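We use cookies to remember your settings and to see which stories get read. Accept / Manage choices

THE SMALL BAG YEAR

I used to be a two-suitcase person. Two suitcases, a tote, and a pillow under my arm, for a long weekend! Then last April I booked the slow train from Foster up to Ostard, 747 miles with a change at Cladell, and read the small print after I'd paid. One bag. It had to fit under the seat, and mine very much did not.

So I went out and bought a 28-liter backpack, a plain gray Mizuno with one big pocket and a zipper that sticks if you hurry it. I set it on the bed next to everything I planned to bring and laughed out loud. Then I started putting things back in the closet, which took me the whole evening (and most of a pizza).

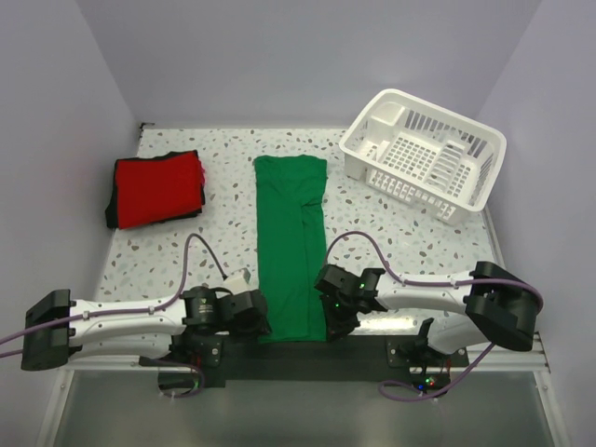

Clothes are where I'd always gone wrong, mostly by packing for a person who goes to a lot more dinners than I do. These days I pack one color family and wear it to death. Folding matters more than I wanted to believe, too. I was a roller for years, very smug about it, but a squared-off bundle like the red one on the speckled tabletop, with the black folded in along with it, slides flat against the back of a bag and stays there. Rolls wander. By Cladell mine have always worked their way down to the bottom with the phone charger.

Shoes are the other heartbreak. I wear the heavy pair and bring sandals, and that's it, even when I know there's mud coming. I've stopped bringing books as well, which hurt, but the station at Ostard has a swap shelf and I came home with a very good mystery missing its last two pages. I've decided it was the sister.

What I hadn't expected was how much I'd like the arriving part. You step off, you've got both hands free, and you just go! I walked straight up the hill from the station, all 300 steps of it, past people bumping their wheels on every single one, and I was sitting down with soup before the taxi line had moved. My shoulders were sore, sure. I ate a second bowl.
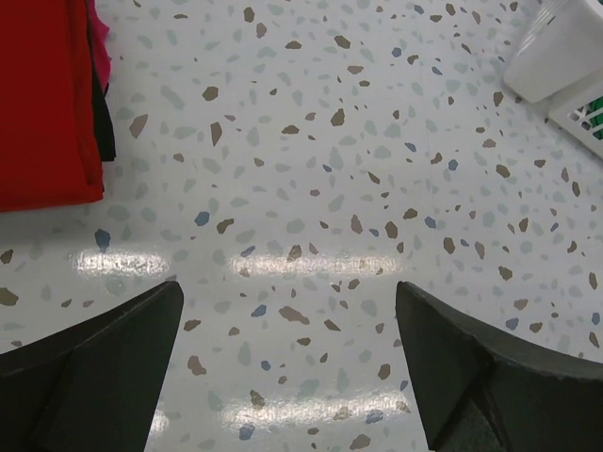

Red, black and a ripple of pink: three colors, one small pile.

Washing is the price you pay. I do mine in the sink at night with a bar of whatever soap the room has, wring things out in a towel, and hang them from the window latch. Socks never dry in time, so I bring an extra pair of those and skimp on everything else. A friend swears by wool. I find it itchy, and we've agreed to stop talking about it.

I'm going back up in the fall, same train, same bag, and I've been told it gets properly cold there by then. I'm trying to work out where a sweater goes. So far the answer is on me, from Foster onward, with the window open.

Contact us | Copyright, all rights reserved | Back to top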